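An afternoon at Pullora: Oluwatosin Balogun on teaching a robot to tidy up

The Pullora workshop is on the upper floor of a building in Flolholm with the year 1812 carved over its door, and on the day I went the stairs were already full of people in damp coats. It was the May open day, the first they have held, and Oluwatosin Balogun had promised me half an hour between demonstrations. I got nearer to two hours in the end, in pieces, with tea, and a good deal of it spent standing up while she answered other people's questions as well as mine.

She runs the household side of the work, so her part of the floor is done out more like a flat than a laboratory. "I wanted people to come in and feel they could take their shoes off," she said. "You talk differently about a machine when you're standing next to a washing machine. You start telling me about your mum's kitchen." Several visitors did just that while I was there, and she listened to all of them with great patience.

The task for the day was sorting. There is a desk with a couple of wicker baskets on it and a few ordinary things to be put away, and the robot, which they call Paline, has to pick each one up and find the right home for it. I asked why she hadn't chosen something grander. "Because this is what I spend my own evenings doing!" she said. "I come home and there's a table with everything on it, and it all has to go somewhere. If you can do that, you've done half of housework. The picking up is hard enough, mind you. A hand is a marvellous thing and we don't thank it nearly often enough." 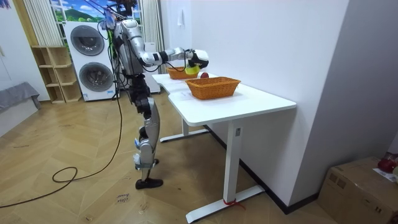
Dobson wanted to know whether it would ever be quick enough to be worth having, and put it to her rather bluntly over the heads of the children in front. Balogun laughed and said that was a perfectly fair question. Speed is the last thing she worries about, she told him. "If it takes all afternoon while I'm out at work, I shan't mind a bit. What I would mind is coming home to a squashed pear." He seemed fairly content with that, though he did mutter something about the electricity bill.

We sat down after that -- she had been on her feet since breakfast -- and I asked how she had come to robots in the first place. She had trained as an occupational therapist, it emerged, and spent 7 years visiting people at home, looking at how they reached for the kettle and where they kept their pills. "You learn that everybody has a system," she said. "It may look like a heap to you, but it's a system, and if you move one thing they're lost for a week." She joined Pullora when there were only 6 of them, and she says that what she brought was mostly a habit of asking where things live.

That is where the labels come in. The baskets have their names written by hand straight on to the white top of the desk, fruits for one and office supplies for the other, and she is fond of them. "We could have printed something smart," she said. "But at home you'd grab a pen, wouldn't you? My own freezer is covered in my handwriting and half of it is wrong." I asked what she likes to set out for a round, and she said two of each sort is plenty to talk about: an apple and a banana, say, with a roll of tape and a stapler.

She has opinions about staplers. They are an awkward shape, she says, heavier at one end than you expect, and you have to decide where to take hold before you get there. Tape is a different sort of trouble with its hole in the middle, and an apple will roll if you so much as look at it. I said I had never given the matter a moment's thought, and she said no, people don't, and that was rather what she loved about it.

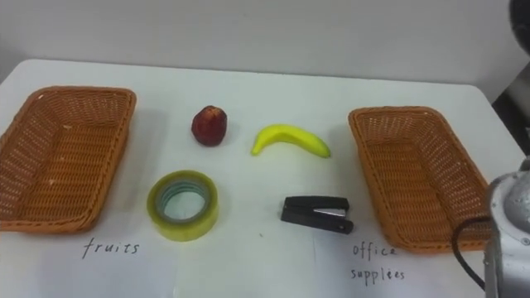

What about the things that belong in both, asked a woman near the window, or in neither? Her own fruit bowl at home held batteries, a tape measure and somebody's spare key. Balogun was delighted by this and borrowed my pencil to write it down. It is the question she would most like to spend next year on, she said, and she suspects the answer is that the robot ought simply to ask. "A good visitor asks. They hold it up and say, where does this go? I'd be very happy with that."

I wondered whether she ever grows tired of it, the same table and the same baskets. She thought about it for longer than I expected. Some weeks, yes, she said, and on those weeks she goes home by the river and buys a cake. But she had watched around 20 people that morning lean forward together over one piece of fruit, and she didn't think she would tire of that for a while yet.

Pullora will open its doors again in June, and Balogun hopes to have cupboards by then, with real doors that stick. She asked me to bring something difficult to put in them. I am considering the colander.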